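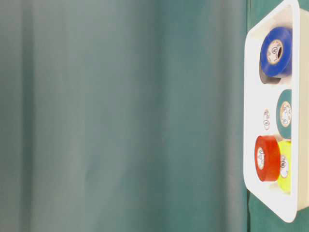
Manaia Ruddock writes that the first question she is asked at every information session is whether a person needs to know anything about robots to take part, and her answer has been the same each time: participants need only be willing to handle small objects at a steady pace and to say plainly when an instruction makes no sense. The Andodau Institute has kept that principle in drawing up this call.

Call for Participants: Rirell Study on Learning to Pick and Sort from Human Demonstration

The Andodau Institute for Applied Automation invites adults to take part in the second phase of the Rirell study. The study examines how well a robot can learn to pick up and sort common supply items when its training comes from people with no technical background. Sessions will be held at the Institute's Wihongi Building from October until all places are filled.

Background

In the first phase of the study, Institute staff recorded 2496 demonstrations of single picks from shared trays. The items were ordinary workshop and office goods, among them rolls of electrical tape in several colors. A control program named Niso was trained on these recordings and then tested on trays it had not met before.

Two findings led to the present call. First, Niso learned more from demonstrations that differed from one another than from an equal number of demonstrations performed in the same way. Staff members had, with practice, come to approach the items from the same side and at the same angle, and the program had trouble when an item lay close to a wall of the tray. Second, the program made more errors when the color of an item was close to that of its surroundings. White items in white trays were the hardest case, followed by items matched to the backdrop.

A set of 986 demonstrations was reviewed by hand to confirm these findings. The reviewers concluded that a wider group of demonstrators was needed before any further change to the program could be fairly judged. The second phase has been designed for that purpose.

What Participation Involves

Each participant attends 2 sessions on separate days. At the first session, a member of the study team explains the equipment and obtains written consent. The participant then guides a robot arm by means of a hand-held controller, picking items from a tray and placing them as directed. A practice period is provided, and recording does not begin until the participant agrees to proceed.

At the second session, the participant repeats part of the task with a new arrangement of items. The participant then watches Niso attempt the same arrangement and notes on a short form any point at which the movement of the arm seemed unsafe, wasteful, or hard to predict. No specialist terms are required on the form. Comments in the participant's own words are preferred.

Participants work seated. Breaks may be taken at any time, and a session may be ended early at the participant's request.

Who May Apply

Applicants must be 18 years of age or older and able to follow spoken or written instructions in English. Left-handed applicants are especially encouraged to apply, as they were not well represented in the first phase. Applicants who use glasses, hearing aids, or other daily aids are welcome. The controller can be set for use with either hand, and the height of the seat and table can be changed.

Color vision is of interest to the study but is not a condition of entry. Applicants with reduced color vision are asked to state this on the form so that suitable trays can be assigned. Current employees of the Institute, and persons who contributed demonstrations to the first phase, are not eligible.

The study will enroll 200 participants. Places will be offered with a view to a balance of age, handedness, and work experience, and an early application does not guarantee a place.

Payment and Travel

Participants are paid for each session attended, including a session ended early. The rate is stated in the information sheet sent to all applicants before they are asked to commit to a place. Local travel costs are repaid on presentation of a receipt. Parking is available behind the Wihongi Building, and the main entrance has step-free access.

Recording and Privacy

Fixed cameras record the tray and the work area. The positions of the controller and the arm are stored with each recording. Faces are not recorded, and sound is switched off. Recordings are stored under a participant number, and the list linking names to numbers is kept separately and destroyed at the close of the study.

A participant may withdraw at any time without giving a reason. Recordings may also be withdrawn on written request until the training set is closed. The closing point will be announced to all participants by letter in advance.

The Institute intends to publish the results of the second phase whether or not the performance of Niso improves. A plain-language report will be sent to every participant who asks for one.

How to Apply

Application forms may be obtained from the reception desk of the Wihongi Building or requested by mail from the Rirell Study Office, Andodau Institute for Applied Automation. Completed forms should state the applicant's preferred hand, the hours at which the applicant is generally free, and any change to the seating or equipment that would be helpful. Morning sessions begin at 9:30 a.m. and afternoon sessions at 1:30 p.m.

Questions about the study should be addressed to Manaia Ruddock at the Study Office. Applicants will be notified in writing of the outcome of their application.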